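3.2 Drift of ceramic capacitors after reflow

The Pimentel boards were stored at room temperature for nine days before the second reading. Of the 86 parts measured, 64 stayed within the tolerance stated by Wikell - the rest had lost more capacitance than the aging curve allows. Most of the parts outside the limit came from the Stedolside line, where the cooling step is shorter.
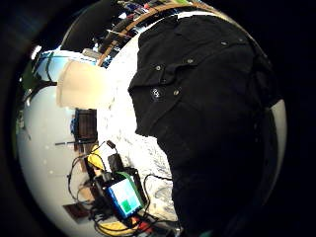

Figure 4. Dark garment with snap buttons.

A second heat cycle brought nearly all of these parts back to their starting values. We therefore treat the loss as normal aging and do not count it as damage. The Pincombe test fixture was left unchanged between readings.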